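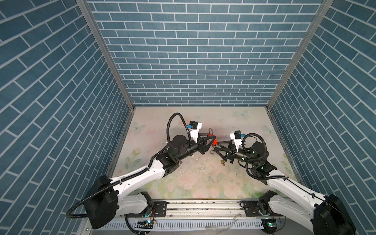

The two-arm cell with a red padlock in the left gripper.

Gimmont two-arm bench cell, review
By Mojtaba Kordestani | 2022-02-03

We use cookies to improve your visit. Accept / Settings

Quick one, shift starts in 30 minutes. We do lock checks and repacks at Relton, 592 padlocks on a busy day. All by hand until May.

Setup: fine. Bolted to one rail, cables everywhere, manual is thin. Took us 2 days. Grippers are the good part, narrow tips, decent hold on a small lock body. Cameras on the wrists help a lot when teh shackle is open and you need to see the hole.
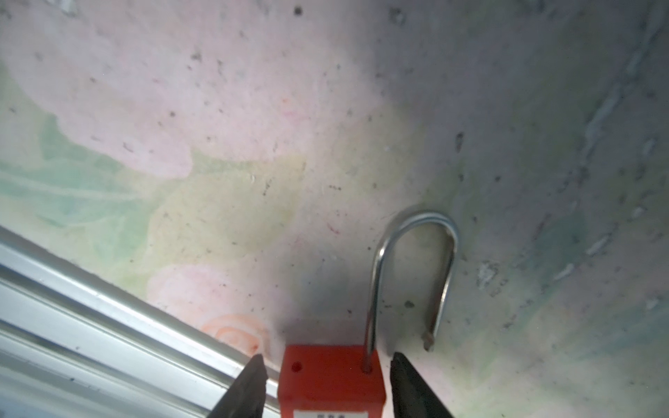
Slow though. Malik's crew still beats it on anything fiddly. What changed is the wrists, ours I mean. No more 300 clicks before lunch. One person now watches the cell and does the odd ones, other two moved to packing. Not everybody likes packing. Pay is the same, I asked.

Crumbs get in the rail, wipe it nightly. Would buy again, maybe with the longer waranty.

Comments

gustevis_fan: how loud is it?

Dee R.: We got one too. My thumbs say thanks. Boring to watch tho

pk: does the brass size work or only the big ones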